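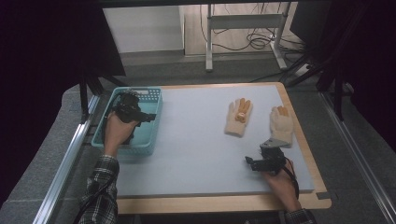 Newsletter > From the Kitchen > Coffee Corner

Cold brew season at Skernard

I caved and started making cold brew again in April, a good month earlier than I'd planned. Blame the new Zoëga beans we got in at Skernard (dark, a bit smoky, a little like toasted rye bread) which turned out so nice cold that I've hardly had a hot cup since!

My method is pretty lazy. I weigh 70 grams of coarse grounds into the big Bolto jug, pour over a little less than a quart of cold water, give it a stir with a long spoon and put the lid on. Then it goes in the fridge overnight. I've tried 12 hours and I've tried 20, and I like 20 better, though my sister says hers gets bitter that way. She grinds finer than I do, so that may be all it is.

Straining is the messy part. The mesh insert in the Bolto catches most of it, but I still run everything through a paper filter afterward, and yes, it takes forever. Go do something else. If you stand there poking at it with a spoon you'll tear the paper and have to start over (ask me how I know).

For serving I've been using the tall Faltside glasses, the ones with the thick base and the faint green tint. They hold plenty of ice and they don't feel tippy. We have 3 sizes on the shelf right now and the middle one is my favorite for this, filled half with coffee and half with cold milk. Oat milk is good too, but shake the carton first!

A few of you wrote in asking if the Faltside saucers are coming back. They are, in the sand color and the blue, and a set of four will be $32, same as last year. I don't have the speckled ones and I don't think I'll be getting them, sorry.

Next time I want to talk about iced tea, and about my long-running grudge against glass straws.

Contact us | © Skernard Kitchen & Table | Back to top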